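Do Roller Blinds Save Anything? A Look at Manual Shading in One Study Room
Ottilie Pichler
Project report, Building Use and Comfort, Cistcombe
5 October 2022

1. Why I picked this

The Gruber guide we were given in class says that a roller blind, lowered at the right hours, will keep a room comfortable without any other help. I doubted that from the start. The guide talks a lot about fabric and hardly at all about the chain, and the chain is the part a person has to deal with every day.

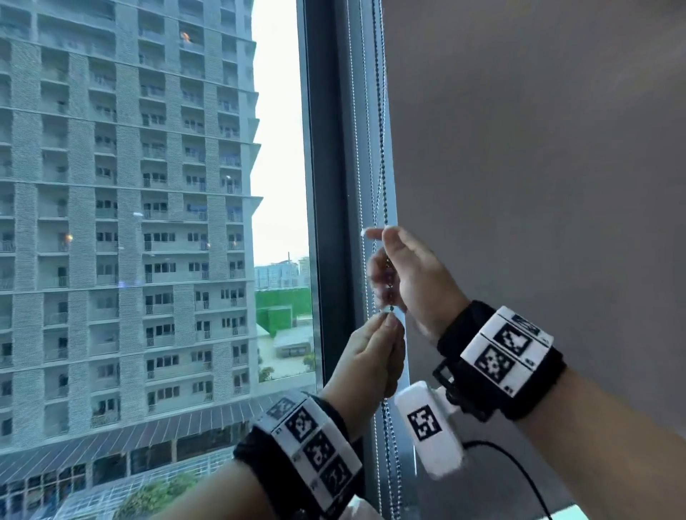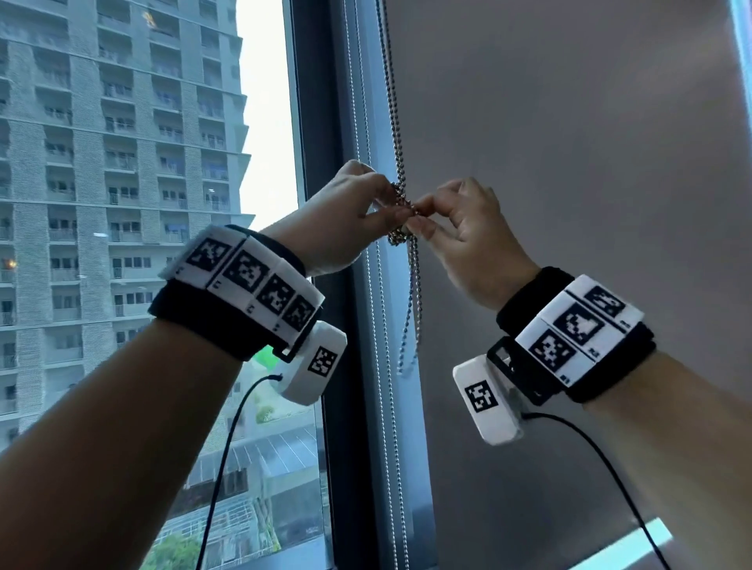 Figure 1. The bead chain at the study room window, in two hands. The second picture has the knot.

2. The room

The study room in the Prumstead building has a tall window that looks straight at a high-rise with rows of balconies. The blind is gray and runs beside a metal side track. It works by a loop of metal beads, so whoever wants shade has to stand at the window and pull.

3. What I did

I kept a log for 4 weeks in March. Students using the room wrote down when they moved the blind, how far, and what the room thermometer said. I ended up with 208 entries. I had hoped for more, but the clipboard went missing twice and one page was used for somebody's chemistry homework.

I also asked people to note any trouble with the chain. The guide has no heading for this, so I made one up: "snags." A snag was any time the user had to stop pulling and sort out the beads by hand.

4. Results

On sunny afternoons the room was 3 degrees cooler with the blind fully down than with it up. That sounds good until you look at which afternoons those were. Most of the "down" entries came late in the day, when the sun had already moved off the glass, and most of the "up" entries came right after lunch. I tried matching entries by hour and the gap got smaller, but then I had too few pairs left to say much.

The snag column was easier to read. People who hit a knot mostly left the blind where it was. Several wrote "gave up" or just drew a line. A blind that is stuck halfway does not shade the desks and still blocks the daylight at the top, so the lights get switched on.

5. The savings claim

A handout from Clatanell, which sells a chain tensioner, puts the saving from a well-kept blind at 800 kilowatt-hours a year. It does not say for what size of building, what climate, or compared with what. I wrote to ask and got the same handout back. I would not use that number for anything – I only repeat it here because two of my classmates did use it.

6. Problems with my own data

The thermometer hung on the wall by the door, a long way from the glass. Nobody checked it against a second one. The log also depends on students being willing to write things down, and I suspect the ones who cared about the blind wrote more than the others. One window in one room is a small sample, and the tower across the way may shade it at hours when an open site would get full sun. I did not measure that.

7. What I would change

Fix the chain to the wall before starting, so that the beads hang straight and the loop can't twist on itself. Then run the log again with the blind set at fixed hours by one person. I still think the effect on temperature is small in this room, but my numbers can't settle it either way – and neither can the guide's.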